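Do Reusable Cups Pay Off? A Look at the Mug Scheme in Two Student Cafes

Term project report, Environment and Everyday Life
Submitted 22nd July

1. Why I picked this

Every cafe on campus has a sign telling me that my paper cup is a problem and that a real mug is the answer. I have read that sign while waiting in line for three years and I never once saw a number on it. When the course asked for a project on a claim we hear all the time, I went with this one.

I should say up front that I started out doubtful. I like mugs. I don't like being told that something saves energy by people who have not checked their own dishwasher. My adviser warned me that a doubtful student can cheat just as easily as a hopeful one, so I wrote down my method before I collected anything and tried to stick to it.

2. What the scheme is

The two cafes are Kamon, on the ground floor of the library, and Esteves, near the sports hall. Since last September both have given a small discount to anyone who asks for a mug or brings a cup from home. The cafes buy their mugs from a supplier called Prondach and rent their dishwashers from Hitel. The leaflet for the scheme says that a mug "beats paper after just a few uses." It gives no source. I wrote to the address on the back twice and got one reply, which thanked me for my interest.

3. What I did

I sat in each cafe for eight sessions and kept a tally of hot drinks sold and what they were served in. I also asked the staff how many times a shift the dishwasher ran and how full it usually was. For the rest I used published studies from the library database and the dishwasher manual, which the manager at Esteves let me borrow.

My tally covers 1364 hot drinks. Of those, 419 went out in a mug or in the customer's own cup. That is a bit under a third, and it is better than I had guessed.

4. The trouble with "after just a few uses"

The studies don't agree with each other, and the gap between them is huge. Some put the break-even point for a ceramic mug at a couple of dozen uses. Others put it in the hundreds. The spread comes mostly from three things: how the electricity is made, how hot and how full the wash is, and how long the mug lasts before it gets chipped or walks off in somebody's bag.

The leaflet takes the kindest answer on all three. I don't think anyone meant to mislead us. I think somebody found a nice sentence online and pasted it in.

Washing is the part people forget. Making a mug happens once, but washing happens after every single drink. If the machine runs half empty, each mug carries twice the water and power it should. At Kamon the staff told me they run a load whenever the shelf gets low – full or not – and at lunchtime that can mean a load with a lot of gaps in it. At Esteves they wait for a full rack, partly because the machine is older and slower and they hate turning it on.

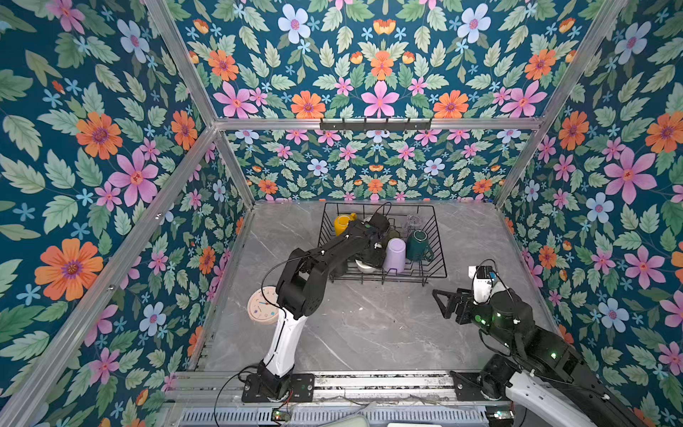 Drying came up too, and I had left it out of my plan completely. The Kamon machine has a heated dry setting that was switched on when it was installed. The Esteves machine has no such setting, so the mugs are left to air dry. According to the manual for a close cousin of the Kamon machine, the heated dry uses a fair share of the power for the whole cycle. I could not measure it myself because the plug is behind a fixed panel and I was told, politely, to leave it alone.

So the same mug, in the same scheme, with the same sticker on the till, may be a decent deal at one cafe and a poor one at the other. The leaflet treats them as one thing.

5. Cups from home

I expected these to come out best and I am less sure now. A steel travel cup takes far more energy to make than a paper cup, and it only makes up for that if you keep using it. I asked people in line how many they owned. Plenty laughed before they answered. One told me up to 8, counting the free ones from open days. A cupboard of free travel cups is not saving anything, whatever is printed on the side.

I did not ask how people wash them at home, and I should have. A quick rinse in cold water is close to nothing. A sink full of hot water for one cup is another matter.

6. What I can't claim

My sessions were all in term time and mostly in the morning. People could see me with a clipboard, and at least one person changed their order after looking at it. The staff's answers on how full the machines run are guesses. I have no power readings of my own. Anyone who wants to knock this report down can start there.

I also have no good figure for broken and missing mugs. Kamon reorders "when it looks bad," and Esteves could not find the invoices. Without that number the break-even point can't be worked out properly, by me or by the people who wrote the leaflet.

7. What I would change

Mugs are probably still the better choice for someone who is sitting down to drink. I'd say that with some confidence for Esteves and with less for Kamon. I would ask Kamon to turn off the heated dry for a month and wait for full loads. It costs nothing to try and would do more than another round of posters.

I would also take the sentence about a few uses off the leaflet until somebody can say where it came from. If the scheme is renewed in September, both cafes should write down how many mugs they buy. I have left a blank sheet for this with each manager, and my tally sheets are with the department office for anyone who wants to check my adding.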